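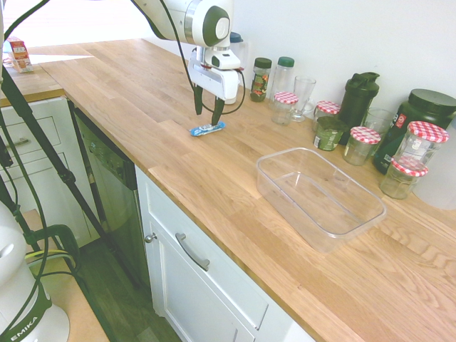 Sirkia Laboratory Begins Gripper Comparison in Kitchen Setting

Last updated: April, 4:15 p.m.
Print | E-mail
Share (14) | Comments (2)

The Sirkia Laboratory for Applied Handling has begun a comparison of gripper fingers for robot arms working in home kitchens, the laboratory announced this month. The study is being carried out with Redetti, a maker of gripper parts, and Gill, an engineering firm that supplies the control software.

The work takes place at a full-size kitchen counter with a light oak top. Jars, bottles and drinking glasses are kept along the wall at the back of the counter, and the arm must work in front of them without touching them. The object for the current stage is a single wrapped snack bar.

According to Harvey Fortin, who directs the study, small packaged foods were selected at the request of the laboratory's partners in home care.

"A snack bar is light and low, and its wrapper bends when a finger meets it," Mr. Fortin said. "Our earlier work used wooden blocks and plastic cups. Those objects keep their shape, and the results did not tell us enough about what people keep in their kitchens."

Two finger designs are under review. The first is a straight, rigid finger of the kind in general use at the laboratory. The second, developed by Redetti, has a thinner tip meant to slide a short way under the edge of a flat object before the fingers close. Both designs are fitted to the same model of arm and are run with the same speed and force limits.

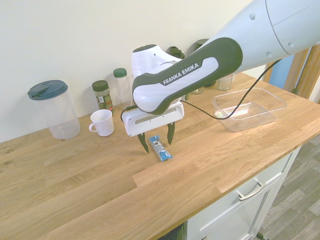

The test plan calls for 644 grasp attempts, divided evenly between the two designs. Before each attempt the bar is set down at a new angle, following a printed list prepared in advance. An attempt is recorded as complete when the arm has lifted the bar clear of the counter, held it and released it at the chosen spot. Attempts in which the wrapper is torn are recorded separately, whether or not the bar was lifted.

Around 200 attempts had been recorded at the time of the announcement. The laboratory declined to release partial results and stated that no comparison between the designs would be made public until the full series had been reviewed.

Cameras form a second part of the study. One view is taken from a fixed position that takes in the arm and the counter, and another is taken from the wrist of the arm, close to the fingers. Liette Kennedy, who leads the camera work, said the two views are being compared for how well each allows the controller to judge the direction in which the bar is lying.

"The fixed view gives the controller the whole counter, but the arm can block part of it," Ms. Kennedy said. "The wrist view is close and has much more detail on the wrapper. We want to know at what point in the approach the controller should begin to rely on it."

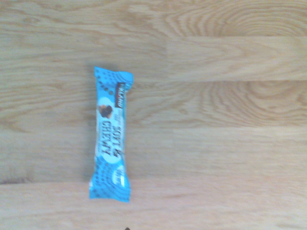 A wrapped snack bar on the wood surface, as recorded by the wrist camera.

Gill has provided two versions of its controller for the study. One plans the full motion before the arm starts to move. The other corrects the path as the fingers come down. Staff members change the controller only between blocks of attempts, and the cameras are checked again at each change.

Funding for the project is provided through the Sistico program, which supports research on equipment for independent living. The program's terms require that the test plan, the list of bar positions and the complete record of attempts be made available to other laboratories after the final report is accepted.

A later stage will add other packaged foods and will repeat part of the series with a different counter surface. The list of items for that stage has not been approved. Requests for the test plan may be sent to the laboratory's main office.

Print | E-mail
Share (14) | Comments (2)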